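Print this page | E-mail this page

Search notebook: enter term Go

Notebook, Hascombe bench. December, started 9:20

Stator rework for Herska, unit 1679. Winding resistance measured again phase to phase before any handling. A-B and B-C agree. A-C reads high, same as in Siiri's entry. Meter leads swapped and the reading held, so the leads are ruled out.

Bench has the blue padding with clear plastic over it. Keep the plastic on for winding work; swarf gets into the padding and stays there. Yellow tape outline on the cardboard sheet is unchanged.

Copper face checked from the open side.

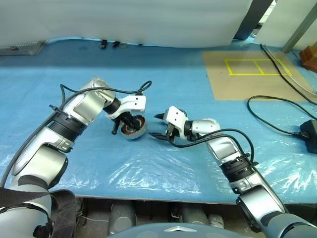
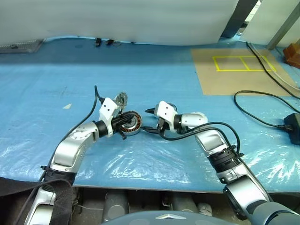

Suspect the A-C joint and not the coil itself. Ahonen used a short crimp on this batch, and Urho Miettinen found two like it in the 19-series parts. Plan is to unsolder the joint, clean it, remake it and measure again at 20 degrees after a full soak. If A-C is still high, the stator goes back with the Jovine varnish sheet attached.

Open points:
- Insulation test to ground not done. Tester is out for calibration.
- Ask Siiri Saarinen which flux she used last time. The label on the jar is unreadable.
- Bin for rejected stators needs a lid.

Stopped at 11:40. Joint not yet opened.

Contact | Copyright Hascombe Workshop | Back to top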